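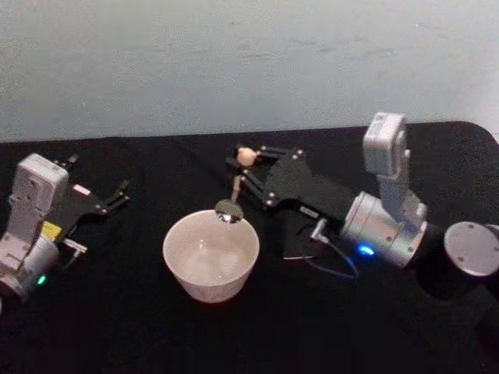
About Lelley Table School

Lelley is a small day school for adults who are learning, or relearning, to eat and serve food with their own hands. Most of our students come to us after an injury or a long illness. Lessons are for two students at a time and last 90 minutes.

The first lessons need very little: a table, a white bowl and a spoon. Students start with water, which is easy to clean up, and practice lowering the spoon over the rim, filling it and lifting it level. Soup and rice come later in the course, which runs for 12 lessons. We keep the tabletop black so that a pale bowl is easy to find for people with low vision.

Our rooms

We teach on the ground floor of the Dalsgaard building, in 1560 square feet. The walls are pale gray and carry their share of scuffs. Painting is planned for the summer break.

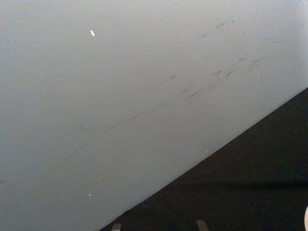
Lelley, August

The fall course is now open for enrollment. Kerubo Mussa, our head teacher, meets each new student before the first lesson to look at grip, reach and seating. Please bring any spoon or cup you already use at home. We also have spoons to lend, with thin and thick handles. 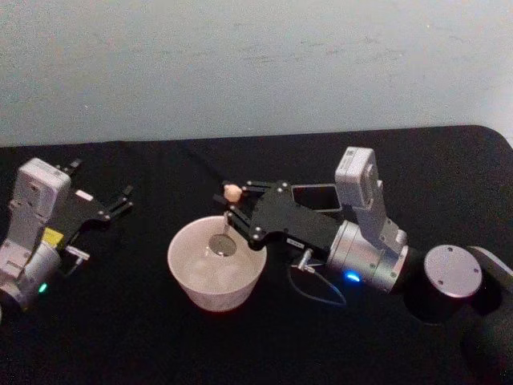 Family members may sit in on any lesson and are welcome to practice too. Parking is behind the building, and the side door has no step. The office opens at 9 a.m. and can send enrollment forms by mail.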